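Flarnwood (video game)

Flarnwood is a cooking and exploration game developed by the studio Sovlow and published by Durkent. The player takes the role of a traveling cook who arrives in a forest town and must reopen its old inn. The game was first shown in June as a short teaser, without a release date, and it was in development for almost 7 years before it came out on personal computers. Versions for consoles followed later.

Gameplay

The game is played from a third-person view. During the day the player walks in the forest, collects ingredients and speaks with the people of the town. In the evening the inn opens and guests order dishes. Each guest has a taste profile, which is hidden at first and is filled in as the player serves more meals. The full game contains 300 recipes, of which 41 belong to the main story. The others are learned from side characters, from books, or by trying combinations in the kitchen.

Seasoning is handled by a separate system. Salt, sour, sweet and bitter are shown as four bars, and a sauce can raise one bar while it lowers another. Sauces may be stored in the cellar, where their values change slowly with the seasons.
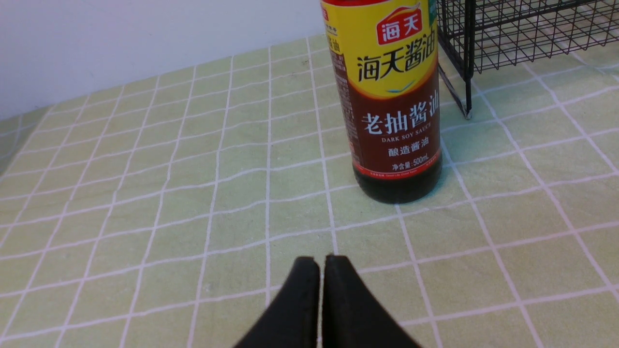

A bottle of Haitian soy sauce on a checked tablecloth.

There is no way to lose the game. If a guest is not satisfied, the inn earns less money on that evening and some conversations are delayed. A harder mode, added in the second update, gives the player only 24 minutes of real time for each evening.

Development

Sovlow began work on the game as a small project about a single kitchen. The lead designer, Uyên Văn, wrote in the studio's development diary that the forest was added because testers wanted to know where the ingredients came from. The first version had a combat system, but it was removed after the team decided that it took attention away from the inn. 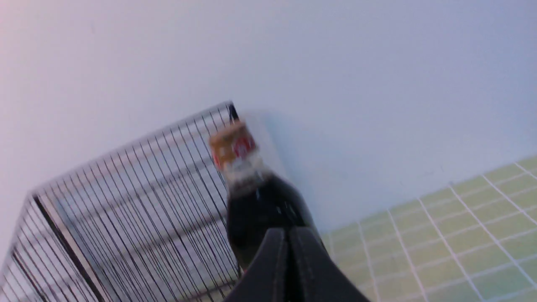

The music was recorded by the ensemble Ní Chonaill, mostly with harp and low whistle. The release was moved two times. Durkent explained the first delay with the work on translations, and gave no reason for the second.

Reception

Reviews were mostly positive. Critics liked the seasoning system and the writing of the guests, while the walking parts were described as slow. Several reviewers also complained that the recipe book is hard to search in the console versions. A patch later added filters by season and by main ingredient.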